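Equipamento para 2025: o que entra no orçamento e o que fica para depois

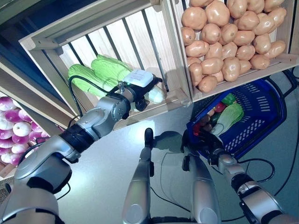

O pedido de orçamento para a secção de frescos tem de estar fechado até novembro, e a maior parte das perguntas que nos chegaram é sobre a mesma linha: o robô de dois braços para preparação de encomendas. Ficam as contas como estão a 10 de setembro de 2024.

Recebemos propostas de dois fornecedores. A Plandar vende o equipamento e cobra a manutenção à parte. A Forketti só aluga, com contrato mínimo de dois anos, peças incluídas. O aluguer fica em 979 euros por mês. Na compra, a mensalidade da manutenção é de cerca de 200 euros, mas as garras e os cabos são considerados consumíveis e não estão cobertos. Pedimos à Plandar uma tabela de preços dessas peças e ainda não a temos.

A recomendação de Khrystyna-Mariia Stetsiuk, responsável pelas compras, é alugar uma unidade para a loja de Sutska e voltar ao assunto no fim do contrato. Os produtos de frescos são os mais difíceis de orçamentar. Uma couve-chinesa não tem tamanho certo, as batatas e os nabos vêm a granel, e o cesto do cliente tem de sair sem folhas partidas. O tempo por encomenda varia muito conforme a lista, e as médias que os fornecedores apresentam foram feitas com produtos embalados.

Há despesas que não aparecem em nenhuma das propostas e que pedimos a cada loja que inclua já:

Tomadas e passagem de cabos junto às estantes de frescos.
Caixas de madeira inclinadas, todas com a mesma altura de rebordo.
Iluminação das prateleiras de cima.
Sete horas de formação por turno.
Cestos de reserva.

A loja de Onyshchenko perguntou se pode avançar com a compra por conta própria. Pode apresentar o pedido, mas a verba sai do orçamento da loja e a manutenção também. Quem quiser apenas preparar o espaço em 2025 deve usar a linha de obras e deixar a de equipamento a zero.

As folhas de cálculo seguem para o endereço habitual das compras. Pedidos sem a medida do corredor são devolvidos.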